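Robot Learning for Beginners
Chapter 4: Show, Don't Program
Last updated: November

I learned to teleoperate from Delyth Gwilliam, in the back room of the Lacson building in Ternmont, and I was terrible at it. My first morning I knocked the same cup over so many times that she took it away and gave me a sponge. If you've ever tried to cut your own hair in a mirror, you know the feeling (your hands are fine, it's the stuff between you and your hands that's the trouble).

So let's start there, before we get to any math. In Chapter 3 we wrote down a pick-and-place task as a list of steps, and you probably noticed how quickly the list got ugly. Where do you grab a mug? How hard? What if it's lying on its side? In this chapter we skip the list. A person does the task through the robot's own arms, we record the joint angles, the gripper openings and the camera views, and later a model learns to copy what the person did. One recorded run from start to finish is called a demonstration, or a demo for short.

Sorting is my favorite first task, and we'll stick with it for most of the chapter: toiletries go in one basket, food and drink go in the other.
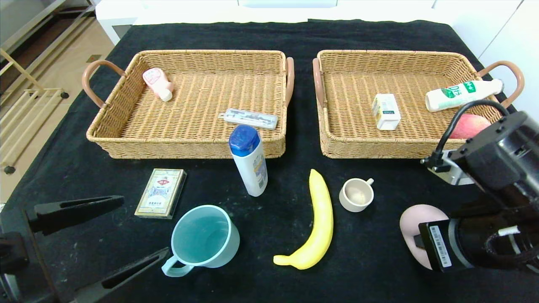 Figure 4.1. Sorting with two grippers: toiletries to the left basket, food and drink to the right.

Easy for you and me! But look at the choices the operator still has to make. The banana belongs on the right, and the left arm has no business reaching across for it. The shampoo bottle is upright, so a clumsy approach could tip it into the mug. And what about the mug and the little beige cup? Our rule doesn't mention them, and if one operator baskets them and another leaves them on the cloth, the model will see both answers and learn neither very well. Write that kind of thing down before you record.

My friend Arsen Tymoshchuk ran a sorting project at Stestwood that ended up with 1,959 demos, and he threw out 659 of them. Most had no crash or dropped object in them. The operators had simply paused in midair to think, and the model picked up the pausing along with everything else. He now has people practice each layout for 30 minutes before the recorder goes on, and I've stolen that habit.

There are 2 ways to give a demo, and we'll take them in order. Section 4.1 covers guiding the arm by hand, which is also called kinesthetic teaching. Section 4.2 covers remote control, with leader arms first and then handheld controllers. Keep your joint-angle notes from Chapter 3 close by, you'll want them for the first exercise.

Filed under: Textbooks, Robotics, Teleoperation
Get new chapters by email! Sign up for the Lemosix Press newsletter. You can unsubscribe at any time.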